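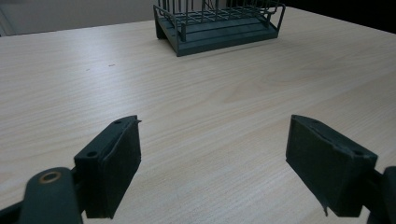
Busisiwe Venter

Filed under: Kitchen > Sink & Drying > Questions and Answers

These are the questions I get most often about dish racks and the wooden tables people stand them on. I rent out a small furnished kitchen at Momholm and have answered most of them more than once for guests. If yours is missing, leave it in the comments and I'll add it when I next update the page.

Can I keep a dish rack on a wooden table?

Yes, if the rack has a tray under it and you empty the tray. A rack with no tray should stay on the drainboard. Wood with a sound finish will put up with a few drops for an hour or so. A puddle left overnight is another matter.

Does the rack need legs?

I prefer them. With a small gap under the tray, air can get in and you can see whether water has run underneath. A tray that sits flat on the table can trap a thin film of water, and you won't find it until you move the rack. Short legs are enough.

What should I put under the legs?

Felt pads soak up water and go gray. Use clear rubber or silicone dots, the kind sold for cabinet doors. Check them when you clean. If one falls off, the rack will rock and the bare foot will scratch.

How often should the tray be emptied?

After every load of dishes. It takes a few seconds. Lift the wire part off first if yours comes apart, or you'll tip water down your sleeve.

My tray has a white crust. How do I get it off?

That's scale from hard water. Pour in equal parts white vinegar and warm water, leave it for 21 minutes (my oven timer was set to that once and it worked, so I kept it), then scrub with an old toothbrush and rinse. A heavy crust may need a second round. Don't leave vinegar on coated wire overnight, and don't let it drip on the table.

There is rust where the wires cross. Is the rack finished?

Not yet. Rub the spot with fine steel wool, dry it completely, and dab on a little appliance paint. Keep the repair away from where plates touch. If the coating is peeling in strips, replace the rack.

Which color hides water marks best?

Dark colors show scale more and coffee drips less. White is the reverse. A dark gray-green like mine sits somewhere in between, and it looks fine on pale wood. I wouldn't choose a rack on this alone.

How do I clean the table under the rack?

Take the rack off once a week. Wipe with a damp cloth and a drop of dish soap, wipe again with plain water, and dry with a towel, going along the grain. Skip powder cleansers and the green side of the sponge, both of which will dull a glossy finish.

What about small specks and scuffs?

Try a fingernail through a soft cloth first. Plenty of marks are only something stuck on top. If it stays, use a little soap and warm water, then a white pencil eraser, lightly. A speck that survives all that is probably in the wood or under the finish, and I leave those alone. There's a short reddish-brown one toward the left of my table and it doesn't bother me.

I have a pale ring or cloudy patch. Can I fix it?

Let it dry for a day before doing anything. Fresh cloudiness often clears by itself. Kgomotso Mabuza wrote in to say a hair dryer on low, kept moving, cleared hers. I have tried it twice and it worked once. Black marks mean water has gone through the finish, and those need sanding.

Should I oil the table?

Only if it was oiled to begin with. Oil won't soak into a varnished or lacquered top. It just sits there and gets sticky. To find out which you have, put one drop of water on a hidden spot and wait 6 minutes. If the wood under it darkens, it's oiled or bare.

Where on the table should the rack go?

At the end nearest the sink, set back so there is clear space in front for drying pots and putting things down. Leave a hand's width between the rack and any wall so the back plates can dry.

Can I leave dishes in the rack all the time?

People do. Dust settles on them, and the bottom of the rack never gets cleaned. I put everything away before breakfast.

How do you load it so things dry?

Plates on edge, facing the same way, with a gap between big ones. Bowls tilted, never flat upside down. Sharp knives I dry by hand and put straight in the drawer.

Last updated in January. Added the question on rust, asked by Hélène Zacharias.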